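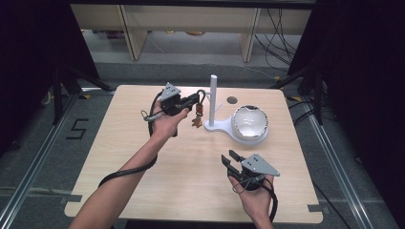
23rd May

Keyrings, second part of the day. Yasaman was at table 5 with me until lunch, after that I was alone with the notes.

We have now 78 pieces from the Zeltton box sorted and written in the list. The rest of the box stays closed until Samran Chaiyaporn answers about the numbering. In January he gave us the old list, where every charm has its own line, but the tags have no line at all. So a ring with a tag and a figure is one item for him and three for me. I wrote it for now as one item with a remark. If he wants it different, it is quick to change.

The small brown figure with the reddish-brown tag is number 262. I like this one, but it is slow work. The tag and the figure are on the same black hook ring, and when the ring is held up they do not want to hang straight, they turn around each other. Best is to hold the hook high over the table and wait until everything is calm, then go to the bowl on the white stand. Yasaman goes faster than me and says I wait too long. Maybe. But she had two pieces today that fell next to the bowl, and I had none.

About the stand: please leave the bowl in the round end of the base and do not put it directly on the table. I had it directly on the table in the first hour and it moved every time a ring touched the rim. Also the inside of the bowl is very shiny, so black rings are easy to find in it and the silver ones not so easy. For the silver ones I would try a paper in the bottom. Not tested yet.

Times: the last 8 pieces took me 301 seconds together, from the first ring up to the last one down. This is better than in the morning, but I did not write the morning time properly, only "long", so I cannot compare it well. My mistake.

Open points:
Ask Samran about tags (one line or two).
Hattori rings have a stiffer hook than the Volar ones - keep them in separate bags.
Two charms have no ring. They are in the envelope with the name Gosudness on it, I did not give them a number.
Grey tape on the table edges stays where it is, please do not clean it off.

Tomorrow I begin with the Volar bag. Yasaman wants to do the Hattori ones herself.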